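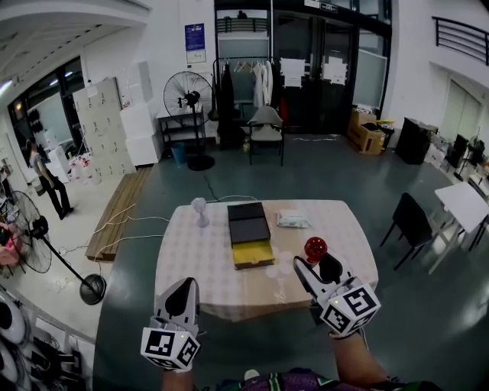
Trutstead, June

Prullodex timesheet app: three months in a small office

We moved our office onto Prullodex at the start of autumn, after years of paper timesheets and a shared spreadsheet that only Liliana Donati understood. There are 23 of us at Benedetti, split between the front office, the workshop and people who work from home for part of the week. I look after payroll and rosters, so most of this review is from that side of the desk.

Prullodex is a time and leave app that runs on a phone or in a browser. Staff clock on, clock off, book leave and swap shifts. Managers approve things. At the end of the fortnight it produces a file that goes into the payroll software. It can do a lot more than that, and I'll get to the part of it we argued over.

Set-up

Entering everybody took one long afternoon. The award rates were the slow part. You build each pay rule by hand, and the labels in the menu don't match the ones on a payslip, so I had to keep going back to check that "loading B" was the one I wanted. Cosimo Rizzi on their help line sorted out our rostered days off over the phone and was patient about it. Leave balances can be imported, but the dates have to be in one particular format or the whole file is rejected with no hint about which line is wrong.

Day to day

Clocking on takes two taps. Most of the workshop got used to it within a week. Leave requests are the best part. You see your balance, pick the days and can tell straight away if someone else in your section is already off. I used to answer a dozen emails a fortnight about leave and now I get one or two.

Shift swaps work less well. Both people have to accept, then the manager, and if any of the three takes longer than a day the request lapses without telling anyone. Rebecca Dal Bello turned up for a shift she thought she had swapped. We now ask people to send a text as well.

Public holidays loaded correctly. The phone app logs you out after every update, and there have been a lot of updates.

The tracking settings

Out of the box, Prullodex records location at clock-on and clock-off, and on the dearer plan it can take a screenshot of a work computer every ten minutes and give each person an "activity score" out of 100. All of this was switched on when our trial began. It was mentioned in the set-up email, well down the page.

We turned off screenshots and scores before staff were invited. Location we left on for the people who visit clients, after talking to them. Aldo Melis asked what happened to the location data once the fortnight was closed off. The answer from the company was that it is kept until an administrator deletes it. You can set it to clear automatically after 31 days, and we have done that, but the setting is under "Storage" and not under "Privacy", where I first looked.

If you are in charge of something like this, check your state's rules on giving written notice before you turn any of it on. The app does not prompt you to.

Cost

We pay some $200 a month on the middle plan. Cladel, the one we looked at beforehand, was cheaper but had no way of handling split shifts.

What I'd change

I'd like the tracking to be off unless you ask for it, a clear message when a swap lapses, and an import screen that names the faulty line. Drita Stan in the workshop would like bigger buttons.

We have renewed until the end of the year. Three and a half out of five.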